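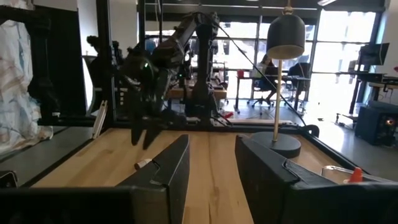 Eu enjoo a ler dentro de um carro. É a primeira coisa que devia ter dito ao meu cunhado quando ele me ligou em setembro a perguntar se eu queria ser navegador dele no Rali de Inby, e foi a única coisa que não lhe disse. Disse que sim, claro que sim, e três noites depois estávamos a rever as notas de andamento que ele tinha feito no ano anterior com outro desgraçado. Ele explicava-me as curvas num tampo de madeira clara, daqueles de tábuas compridas, com o dedo a seguir o veio, e cada nó mais escuro era um gancho. "Aqui travas", dizia ele. "Aqui não travas, por amor de Deus." E eu a dizer que sim com a cabeça, já um bocadinho maldisposto, e ainda nem tínhamos saído do sítio.

O carro era um Gadov. Para quem não conhece, um Gadov é um carro pequeno, de tração traseira, que já era velho quando o meu cunhado era novo, e que faz curvas como um armário a descer escadas. Mas ele adora aquilo. Tinha-lhe posto um motor recondicionado, dois bancos de competição comprados a um senhor que tinha desistido de tudo (das corridas, da oficina e, pelo que percebi, do casamento) e o número 28 nas portas, em autocolante branco. O oito da porta direita, a minha, estava ligeiramente torto. Reparei nisso logo e passei o fim de semana inteiro com vontade de o endireitar com a unha.

A verificação técnica foi no pavilhão de Grimlow. O comissário andou à volta do carro com uma lanterna, pediu para abrir o capô, fechou o capô, pediu para abrir outra vez. Depois virou-se para mim.

- E você, já fez isto?

- Já - disse eu.

O meu cunhado tossiu. Eu tinha feito uma gincana no parque de estacionamento de uma adega, quando tinha vinte e poucos anos, e fiquei em penúltimo. Mas a licença estava em dia, o capacete era homologado e o comissário tinha uma fila de carros até à rua, por isso lá passámos.

Na primeira especial correu tudo bem durante uns quatro minutos. Juro! Eu lia, ele fazia. "Direita cinco, longa, sobre lomba, cem, esquerda três fecha." Aquilo tem um ritmo, percebem? É quase como ler uma história a uma criança, só que a criança vai a cento e tal numa estrada de terra e responde-nos aos berros. E eu estava a gostar, estava mesmo a gostar, até que tive a ideia parva de levantar os olhos para ver a paisagem. Quando voltei a olhar para o caderno já não sabia em que linha ia.

- Então? - gritou ele.

- Direita! - gritei eu.

Era esquerda.

Não batemos. Fomos visitar um campo de couves, demos meia volta entre duas filas muito bem alinhadas e saímos pelo mesmo buraco por onde tínhamos entrado. Um homem de boné azul, encostado ao muro, levantou o polegar. O meu cunhado não disse nada até ao controlo, e ele é pessoa para falar durante a missa.

Na assistência comi uma banana e meia, deitei-me na relva com os pés em cima de uma jante e pensei em desistir. Tinha a frase pronta. Ia dizer que era das costas. À nossa volta andava toda a gente a correr de um lado para o outro, com macacos e bidões, e mesmo em frente estava a tenda da Yoshida, a equipa rica lá do campeonato, com chão de borracha e uma máquina de café que fazia espuma. A navegadora deles estava sentada numa cadeira de lona a comer bolachas de água e sal, uma atrás da outra, muito devagar. Olhou para mim. Devia estar verde, eu, porque ela se levantou, veio ter comigo e deu-me o resto do pacote.

- Gengibre não presta - disse ela. - Toda a gente te vai dizer gengibre. Come isto e põe o polegar na linha.

- Qual polegar?

- O que não está a segurar o caderno, homem.

E foi-se embora. Foi o único conselho técnico que recebi em toda a minha carreira desportiva e ainda hoje o uso para ler receitas.

Faltava a última especial da tarde, a subida de Grimlow. É curta e é feia. Começa ao pé de uma ponte e acaba numa capela, e o troço final tem 1125 metros de terra batida sem uma única reta que se aproveite. Tinham-me dito que lá em cima havia sempre muita gente, que levavam grelhadores e cadeiras, e era verdade, o cheiro a sardinha entrava pelo carro adentro. (Não ajudou.)

Partimos com 30 segundos de atraso por causa de uma cabra. O comissário da partida pediu desculpa como se a cabra fosse dele, e se calhar era. Depois baixou a mão e o Gadov arrancou aos coices, como arranca sempre.

Polegar na linha. "Esquerda quatro, trinta passos, direita dois, não corta." Não olhei para fora uma única vez. Nem para as sardinhas. Sentia as curvas no rabo, que é onde se sentem, e o polegar ia descendo pela folha, linha a linha, e quando o carro fugia de traseira eu esperava que voltasse e continuava a ler. Numa das folhas havia uma nota escrita a lápis, com uma letra que não era a do meu cunhado. Dizia só "respira". Li aquilo em voz alta, sem querer.

- O quê? - gritou ele.

- Respira! Cinquenta, gancho à direita!

E ele respirou. Ouvi-o pelo intercomunicador, um suspiro enorme, de cavalo. Depois fez o gancho melhor do que eu alguma vez o tinha visto fazer fosse o que fosse.

Lá em cima, passada a capela, parámos ao lado do cartaz vermelho e o homem do cronómetro meteu a cabeça pela janela. Tínhamos tirado 2 segundos ao tempo que ele fizera no ano anterior. Na geral não subimos quase nada, atenção. Ficámos atrás de um rapaz que corria com o carro da avó e muito atrás da Yoshida, que ganhou aquilo tudo a passear. Mas o meu cunhado bateu com as duas mãos no volante e riu-se tanto que embaciou a viseira.

Eu tirei o cinto, abri a porta, dei quatro passos muito dignos na direção da capela e vomitei atrás de um loureiro. Uma senhora ofereceu-me um guardanapo e uma sardinha, por esta ordem. Aceitei o guardanapo.

No regresso vim eu a conduzir a carrinha, com o Gadov em cima do reboque, e ele ao lado, descalço, com o caderno das notas no colo. Perguntei-lhe quem tinha escrito aquilo a lápis, se tinha sido o navegador do ano passado. Ele virou a folha para a luz do tablier, virou-a outra vez e disse que não fazia ideia, que o outro nem lápis usava, era tudo a marcador. Depois adormeceu antes de Inby, de boca aberta, e eu fiz o resto do caminho a dizer as curvas baixinho.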